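Grulora FAQ

The questions I get most about Grulora, the little planner I write for two-armed tabletop jobs. I answer them in roughly the order they land in my inbox. 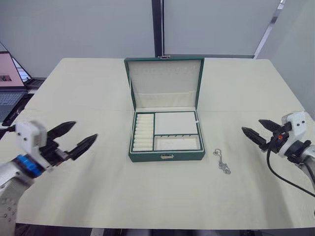 What does Grulora do, in plain words?

It sits between the part that looks at the table and the part that moves the motors. You hand it a guess about where things are and a goal ("chain in the box, lid down"), and it works out which arm does what, in what order, and hands over short chunks of motion. It doesn't see anything by itself and it doesn't drive the motors by itself. I get a lot of mail from people who install it and wait for something to happen!

So what do I need around it?

A perception module and a controller. I use Skokano for perception and Lewis for control, mostly because I've used them so long that I know where they hurt. Anything that can publish poses with a confidence number will do on one end, and anything that accepts timed joint targets will do on the other. The bridge listens on port 3801 unless you tell it something else in the config.

Why is a necklace so much harder than a box?

Oh, this one I could go on about all day. A box has a pose. You get a position and a rotation, the lid adds one hinge angle, and you're done. A chain lying in a heap has no pose worth the name. The old version of my code tried to fit a curve through the whole chain, and wherever the links crossed over each other the curve picked a path more or less by coin toss. Then the planner believed it, and off we went.

Now I only ask perception for a few grasp candidates, each with a score, plus a rough outline of the pile. The clasp end usually scores best (it's a nice distinct shape), so the planner starts there, lifts slowly and asks for a fresh look once the chain is hanging. Gravity does a lot of the untangling for free.

Can it hang a chain on the hooks in a jewelry box?

Sort of. Dropping a chain into a big open compartment is fine, I'm happy to let that run while I make coffee. Hooks are another story. They're small, they're often close to the color of the lining, and the depth readings around them are mush. There's a hook skill in the experimental folder. Please read the notes in there before you email me about it :)

How do you keep the two arms from hitting each other?

Each arm reserves a chunk of space before it moves, and the other arm plans around that chunk. When both want the same spot, the one holding something wins. It's a simple rule and it makes the motion look a bit polite, with one arm hanging back while the other works over the box. I tried fancier methods and they were faster right up until they weren't.

One thing to watch: cables aren't in the collision model by default. If yours hang in a loop near the wrist, add a fat capsule for them in the arm file.

How often does it replan?

Perception updates come in at 6 per second on my machine, and a full replan takes 40 milliseconds or so when the table is simple. I don't replan on every update, only when something has moved more than the threshold you set. Set it too low and the arms dither. You'll know it when you see it.

It stops and says "lid state unknown." What now?

That's the hinge estimate failing. Look at the debug view first. Pale lining against a pale table is the usual culprit, and the fix is to turn on the edge-based estimate in place of the color one. If the outside of the box is darker than the table you'll have a much easier time.

Do I need a big graphics card?

For the planner, no, it's happy on a laptop. Perception is where the money goes.

Where do the logs live, and how long do you keep them?

In the logs folder next to your config. Old ones get deleted after 96 hours, and yes, I've lost a good one that way. Change keep_hours if you're a hoarder like me.

Does it work with Emow?

The Emow plugin got a rewrite in October and the basic calls work. Force readings still come through with the sign flipped on the left arm, so flip it back in your config for now. A patch is sitting in my branch and I'll merge it when the tests stop complaining.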